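Sorkwood 厨台机械臂

本站使用 Cookie 以保存您的阅读偏好。继续浏览即表示同意。［接受］［管理设置］

条目整理：Oratile Van der Merwe　　最近修订：四月

Sorkwood 厨台机械臂（项目内部通常简称“厨台臂”）是在 Sorkwood 共享工坊内搭建的一套桌面操作系统，由一台二手六轴协作机械臂、一个自制两指夹爪、一套外部走线和一个与实体台面对应的仿真场景组成。项目的任务范围限于家用厨房台面上的取放动作，包括移动杯、碗，搬运叶菜，以及把台面上的物件归位。系统不负责加热，也不执行切割。

厨台臂的控制软件称为 Prandex，夹爪称为 Ellanus，两者均由工坊成员自行编写或制作。仿真场景以其最初建模者使用的工作目录命名，称为 Kandpal 场景。这几个名称在早期工坊记录中有时混用，本条目一律按现行用法区分。

名称

“Sorkwood”原为工坊所在旧仓库的名称，工坊迁入后沿用。厨台臂在立项时登记为“厨房助手”，后来有人指出“助手”容易让来访者以为它能够做饭，登记名改为“厨台机械臂”。Prandex 最初只是一个把关节角写入文本文件的脚本，后来逐步承担了轨迹规划、夹爪控制和日志记录，名称没有变动。Ellanus 目前指夹爪的第三版，前两版在记录中仅以“一版”“二版”称呼。

背景

工坊此前做过几种自动化装置，包括一台给木板上油的龙门架和一套按颜色分拣纽扣的传送带。这些装置的共同特点是工件形状固定，位置由夹具保证。厨台臂的提出者希望处理位置不固定、外形也不规则的物件，厨房台面被选作试验对象，理由是材料便宜，损坏后容易补购，而且工坊本来就有一间带水槽的茶水间。

机械臂本体由成员合购，来源是一家缩减产线的包装厂。购入时控制柜齐全，示教器屏幕有一条亮线，不影响读数。底座法兰与茶水间台面的孔位不符，成员用钢板加工了一块过渡板。全部改装材料的预算上限定为 2,000 元，不含机械臂本体。这一上限后来没有调整，夹爪第二版之所以放弃力传感器，直接原因就是预算。

硬件构成

本体

机械臂为六轴串联结构，外壳为白色，关节处呈圆鼓形。腕部法兰保留原厂接口，夹爪通过一块转接盘固定。原厂外壳的接缝在清洗时容易积水，工坊的做法是只用拧干的布擦拭，擦拭前切断控制柜电源。底座安装在台面侧方，这样在手臂收回时，台面前缘仍可供人使用。

机械臂不贴墙安装。底座与墙面之间留出的空隙用于检修，也让肘部在收回姿态下有余量。早期曾考虑倒装在吊柜下方，测得吊柜板材承载不足后放弃。

外部走线

原厂在臂内预留的通道只够两组信号线通过，夹爪的供电、控制和一根备用气管都需要走外部。工坊采用黑色软管套住线束，软管在上臂处绕行，留出足够的弧度供关节转动。软管的布置是项目中修改次数最多的部分。过短时，腕部转到极限位置会拉扯接头；过长时，软管下垂，可能扫到台面上的杯子。

现行做法分为两段。一段沿上臂外侧经过肩部外壳，另一段从上方垂到腕部附近。两段之间的过渡处使用可拆的扣环，每次换夹爪时只需拆开靠近腕部的一段。扣环原为打印件，连续使用后有开裂记录，后来换成带橡胶内衬的金属管卡。

夹爪

Ellanus 为电动两指平行夹爪。指体以打印件制成，指尖外套硅胶。最大开度为 81 毫米，这一数值由工坊常用杯子中最宽的一只决定，再加上必要的余量。指尖可更换：平指尖用于杯和刀柄，弧形指尖用于碗沿，宽指尖用于叶菜。更换指尖需要松开两颗螺钉，不必拆卸整个夹爪。

第一版夹爪使用舵机直接驱动，持续夹持时发热明显。第二版改为丝杠传动，夹持稳定，但闭合一次需要的时间太长，操作者常误以为程序已经停止。第三版保留丝杠，更换了导程更大的一根，并在程序中加入闭合过程的提示音。提示音后来应茶水间使用者的要求调低。

底板和台面

试验台面使用茶水间原有台面，另铺一层可揭的防滑垫。垫上不画定位线。项目早期曾用胶带标出杯、碗的放置区，测试成绩较好，但参与者认为这等于重新引入了夹具，后来将胶带撤除。

软件

Prandex 运行在一台退役的台式计算机上，分为三层。最底层与控制柜通信，按固定周期发送关节目标并读取反馈。中间层负责轨迹生成，包括关节空间插值、直线插值和简单的避障。最上层是任务脚本，以文本形式书写，一行一个动作。

任务脚本的语法刻意做得很窄，只有移动、靠近、夹持、松开、撤离和等待六种动作。没有循环，也没有条件分支。需要重复的动作由操作者复制多行。这一限制曾引起争论，主张保留的一方认为，脚本应当能由站在急停按钮旁的人逐行朗读，并在每一行执行前知道手臂将往哪里去。加入分支的提议至今仍列在待办事项中。

每次运行产生一份日志，内容包括脚本原文、关节轨迹、夹爪开度以及操作者姓名。日志保存在本机，按月转存到工坊的共享磁盘。操作者可以在日志末尾添加备注，常见备注有“垫子起皱”“指尖没换”“碗底有水”等。

仿真场景

Kandpal 场景是与茶水间台面相对应的虚拟环境，用于在实机运行前检查脚本。场景中包含机械臂模型、软管、夹爪和一组厨房物件。台面采用棕色大理石纹理，这一纹理来自建模者手头已有的素材，实际台面为浅色，两者并不一致。由于夹取程序当时不使用相机图像，颜色差异没有造成影响，纹理也一直沿用。

物件模型分为刚体和近似刚体两类。杯、碗、刀属于前者，几何形状较简单，碰撞体直接由外形简化得到。叶菜属于后者。真实的叶菜受压会变形，叶片之间还会滑动，仿真中将其处理为一个表面略软的整体，只用来检查手臂能否到达，不用来判断夹持是否牢固。

软管在仿真中的处理经历过一次较大的改动。最初的场景不含软管，脚本检查通过后，实机运行时多次出现软管碰倒杯子的情况。之后软管作为固定形状附在上臂上，可以反映大致占用的空间，但不随关节弯曲。再往后改为多段链节，每段之间允许小角度转动。链节模型增加了计算量，退役台式机在运行时达不到实时速度，操作者一般让它在夜间批量检查，早上查看结果。 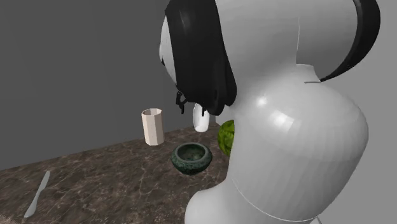
脚本在仿真中通过检查的条件有四项：全程无碰撞；关节速度不超过上限的 70%；夹爪在闭合之前已经停稳；结束姿态回到收臂位置。任何一项不满足，脚本都不得在实机上运行。早期还有第五项，要求运行时间不超过规定值，执行一段时间后取消，原因是成员为了缩短时间而减少了中间点，手臂从物件上方经过时离得过近。

仿真与实机的偏差主要来自三个方面。第一是底座过渡板的安装角度，钢板加工后存在轻微倾斜，后以垫片校正，残余误差写入配置文件。第二是防滑垫的厚度，垫子更换后厚度会变，脚本中的高度需要随之修改。第三是物件的摆放。场景中的物件位置由操作者手工输入，输入值与实际位置之间的误差取决于测量是否认真，项目记录中多次出现把左右方向写反的情况。

搭建过程

立项和选型

项目由茶水间的一次闲谈引出，之后在工坊例会上登记。最初参与者有机械、木工和电子几个方向的成员，后来固定为一个小组。小组先用木条搭了一个可手动摆动的等比例模型，放在台面旁边，模拟手臂的活动范围。木模型暴露出两个问题：吊柜门打开时会与肘部相碰，水龙头处于伸展姿态的必经路线上。前一个问题以加装门扣解决，后一个问题通过在软件中设置禁入区域解决。

安装和标定

本体安装使用了工坊的手动液压车。标定采用尖针法，在腕部装一根磨尖的钢针，让针尖依次对准台面上的几个参考点，记录各关节读数后求解。第一次标定的结果不理想，检查后发现钢针在装夹时略有偏斜。重新车制针座后再次标定，结果写入 Prandex 的配置文件，并同步到 Kandpal 场景。

标定之后每次移动底座、更换过渡板或拆装肩部外壳，都要求重新执行。仅更换夹爪指尖时不需要重新标定，但须修改工具长度。

试运行

试运行从空手动作开始，手臂只在台面上方移动，不接触物件。随后依次加入塑料杯、陶瓷杯和碗。小组规定，在一种物件连续完成规定次数的取放之前，不加入下一种。杯子阶段进展较快。碗的阶段耗时较长，难点在于碗沿呈弧形，平指尖夹持时只有很小的接触面，碗会绕接触点转动。改用弧形指尖后，转动现象减轻，但要求夹爪朝向与碗沿的切线保持一致，操作者输入的角度须更准确。

叶菜阶段在碗之后进行。所用叶菜为整棵的球形品种，外叶容易脱落。宽指尖在夹持时接触面大，闭合力可以降低。小组将闭合力设为分级，叶菜使用最低一级。测试后的叶菜由当天在场的人带走。

刀具的处理

刀具是否纳入任务范围，在小组内讨论时间最长。现行规定是，仿真场景中可以放置刀具模型，作为手臂需要避开的障碍；实机台面上出现真刀时，不得启动任何脚本。夹持刀柄的动作只在仿真中做过，实机试验使用木制替代件。替代件由木工成员按常见厨刀的长度制作，刃部削平，末端钻孔以便悬挂。

这一规定的依据写在小组的风险记录中。夹爪在断电时丝杠自锁，物件不会掉落，但若在夹持过程中与其他物件碰撞，刀的朝向可能改变，而夹爪没有测量朝向的手段。记录同时注明，若今后加装腕部相机，可重新讨论。

运行和操作

日常运行由两人完成。一人操作计算机，另一人站在急停按钮旁。开始前的步骤依次为：清空台面上与任务无关的物件，检查防滑垫是否平整，核对指尖型号，手动牵引手臂走一遍软管的极限位置，最后在 Prandex 中装入已通过仿真检查的脚本。

脚本第一次在实机上执行时必须使用逐行模式。每执行一行，程序停下等待确认。逐行模式全部通过后，可切换为连续模式，速度仍受前述上限约束。连续模式下若有人进入台面前方的标记区域，由急停旁的人员负责停机。标记区域目前只是地面上的一条色带，没有光幕。光幕在早期清单中出现过，后因预算移除。

茶水间在运行期间不对其他成员开放。每次占用时间须提前在门口的登记本上写明，超时须让出。工坊对厨台臂的占用时段没有特别优待，与借用台锯、焊台的规则相同。

维护

维护分为每次运行后的清洁和定期检查两类。清洁包括擦拭外壳、取下硅胶指尖用清水冲洗、检查垫子下有无积水。硅胶指尖晾干后才能装回，装回时应注意有缺口的一侧朝向夹爪内侧。

定期检查以夹爪闭合次数计算，每 200 次闭合检查一次丝杠润滑、指尖磨损和软管接头。闭合次数由 Prandex 自动累加，更换丝杠后手动清零。检查记录写在控制柜侧面的纸质表格上，表格填满后拍照存档。曾有成员提议改为电子表格，试行后发现检查者手上有油时不愿碰键盘，仍恢复纸质。

软管的检查重点在扣环前后。线束在此处反复弯折，外皮出现发白时即应更换该段。更换后的软管需要空手运行一次全范围动作，确认没有拉扯。

已知问题

仿真中的软管链节模型与真实软管的刚度不同。真实软管在低温时变硬，弧度变大，冬季清晨运行时尤为明显，而场景中只有一组刚度参数。小组的处理办法是在天冷时先让手臂空转，再进行取放。

夹爪不能判断是否夹到物件。程序只读取电机电流和开度，对于较轻的杯子，夹空与夹到时的电流差异很小。目前依靠操作者目视确认，并在“撤离”之前插入一行“等待”。

手臂自身会遮挡视线。从计算机所在的位置看去，腕部和上臂常常挡住台面后方的物件，操作者需要依靠急停旁的人员报告。小组试过移动显示器，但电缆长度有限，最后在侧墙装了一面镜子。

Kandpal 场景与实体台面的更新不同步。实体台面上增加沥水架之后，场景中过了较长时间才补上对应模型，其间有一份脚本在仿真中通过，在实机逐行模式下被操作者叫停。此后小组规定，任何固定物件进入茶水间台面前，须先在场景中登记。

相关讨论

工坊内对该项目的看法不一。支持者认为其主要成果在于 Prandex 和检查流程，这两部分已被其他小组借用，上油龙门架的新版控制程序即采用了同样的脚本格式。反对者认为项目占用茶水间时间过长，且取放杯碗的实际用途有限。例会记录中还有人提出将手臂移到木工区，用于搬运打磨件。小组回应称，木工区粉尘较多，外部走线和夹爪丝杠需要重新设计密封，暂不考虑。

也有成员关注项目资料的可复制性。夹爪的图纸和物料清单在工坊内公开，任何成员均可打印。机械臂本体来自二手渠道，其他工坊很难买到相同型号，因此安装过渡板的图纸只作参考。Prandex 的底层通信部分与该型号控制柜绑定，换用其他机械臂时须重写，中间层和任务脚本可以保留。

后续计划

待办事项中列有腕部相机、任务脚本的条件分支、光幕以及软管刚度的温度修正。相机的安装位置尚未确定，候选位置有腕部转接盘侧面和吊柜底面。装在腕部可以随夹爪移动，但要再增加一根线缆，现有软管内径不足。装在吊柜底面不增加走线，缺点是手臂进入台面上方后会遮住部分区域。

台面纹理的更换也列在清单中。若今后引入图像识别，场景中的棕色大理石纹理需要换成与实体相近的浅色材质，物件模型的表面也须重新制作。该项由 Kandpal 场景的维护者负责，状态为“未开始”。

参见

桌面操作机械臂
平行夹爪
尖针标定法
Sorkwood 上油龙门架

订阅工坊条目更新：在下方填写邮箱，每月接收一次修订汇总。您可以随时退订。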